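Leave the Latches Alone

My sister's apartment has nineteen childproof catches in it. I know because she mentioned the number with some pride when she handed me the keys for the weekend, along with a page of notes on how each kind opens. There is one on the toilet. There is one on the drawer where she keeps dish towels.

My nephew is 2. By Saturday's lunch, as I think of it now, he had stopped trying any of them. He would walk up to a cabinet, put one hand flat on the door, and look at me.

I don't blame my sister. The bleach should be locked up, and so should the knives. My complaint is with the rest of it, the catches on doors with only pots and plastic lids behind them. A small child who can't open anything learns that opening things is a job for somebody taller. I would rather he learned which doors are his.

When I was growing up in Hinds, the low cupboards in the kitchen belonged to us. We took out every pan, sat in the cupboard, shut the door, and came out again. The cleaning products were up above the refrigerator and that was the whole safety plan. Fingers got pinched. I still remember the one under the sink that closed with a hook and an eye, and how long it took me to see that you had to push the door in before the hook would lift. My mother watched me work at it and went on peeling potatoes.
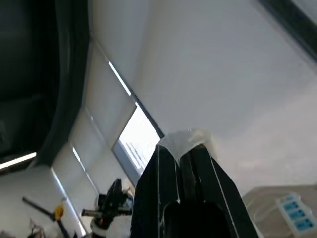 What a latch teaches

A latch is a good problem for a small person. It has one right answer, and the answer doesn't move. A slide bolt goes sideways. A hook goes up. A hasp folds over, and you have to fold it back before anything else will happen. If you pull on the door first, it stays shut, and it stays shut the same way every time, without a voice telling you to try again.

Most of the toys I see in stores don't work like this. Press any part of them and they sing. My nephew owns a plastic farm that plays a tune if you so much as bump the table, and he has stopped caring whether he was the one who set it off. I can't say I blame him either.

The old busy box is still sold, and I think it is worth more than most of what sits beside it on the shelf. It is a box with little doors and a different piece of hardware on each one. It needs no batteries and has nothing to say. A child can fail at it for a month and then, one morning in March, open the door and look inside.

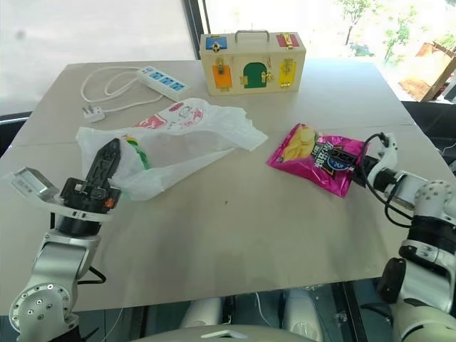
A busy box with colored doors and brass-colored latches.

People object that it teaches children to get into things. Yes, it does. Ataahua Harawira, who ran a home daycare on my street in Plotville for years, heard this from parents all the time, and her answer was that they were going to get into things anyway and she preferred they do it sitting down. She kept the medicine cabinet locked with a key and wore the key around her neck. The rest of the house was open.

I think that is about the right division. Decide what is truly dangerous, put it high or put it under a real lock, and then take the plastic catches off the dish towels. Expect some mess. Expect to be asked for help, and wait a little before you give it. The waiting is the hard part for me. My hands want to reach over and lift the hook.

I told my sister most of this when she got home. She has taken two of the catches off so far, the ones on the pot cupboard, and she says the noise before breakfast is terrible.

Recent columns
The Lostero Library Should Bring Back Late Fees
Why I Still Pay My Water Bill in Person
1000 Pieces Is Too Many for a Family Jigsaw
Skornosel and the Trouble With Shared Calendars
Let the Dog Be Bored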